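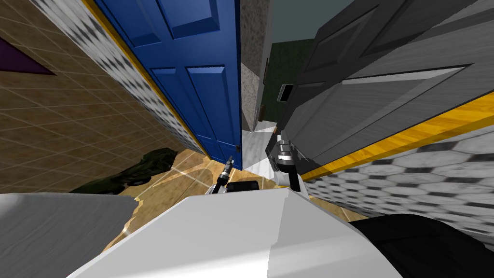

October 18, 2020

OK, I read the whole Brultia "healthy paint" brochure so you don't have to. Thread.

Claim one: their interior door enamel "cleans the air in your home." The source is a footnote. The footnote points to a test run in September by Coseo. Coseo sells Brultia its resin.

The test used a sealed box. My hallway is not a sealed box. I have a mail slot and a teenager.

Claim two: "lasts 200 washes." Washes with what? A damp rag? Dish soap? The green side of the sponge? Brochure doesn't say. I emailed and got back a coupon.

Claim three: "one coat coverage." Then on page 9, in the small print, two coats recommended over any existing color. So one coat, if your door is already the color you're painting it.

Somebody is going to tell me they used it and loved it. Fine, I believe you. Paint is mostly pretty good now. I'm asking what the extra money buys.

And it is extra money. A dealer in Pritchard quoted a friend $233 to do the doors on one floor, paint only. Regular enamel from the same store was less than half that.

"But the reviews!" There are 2,045 of them on the Brultia site. I sorted by newest and read until I got bored. A lot say "can't wait to try it." Five stars for a can with the lid still on.

Also a strange number of them use the phrase "a breath of fresh air for my trim." Maybe people just talk like that in Fastov. I've been to Fastov. They don't.

What would change my mind: a test in a normal room with the door opening and closing, by a lab that doesn't sell anything to anybody in the brochure. If you have one, send it. I'll read it and post it, even if I end up looking dumb.

Until then, if you want cleaner air, open a window while the paint dries. You should be doing that anyway. It says so on the back of the can, same can that cleans the air.

A few people asking which regular enamel I use. Whatever's on sale in semi-gloss. Sand first. Muting this now, I have to go make dinner.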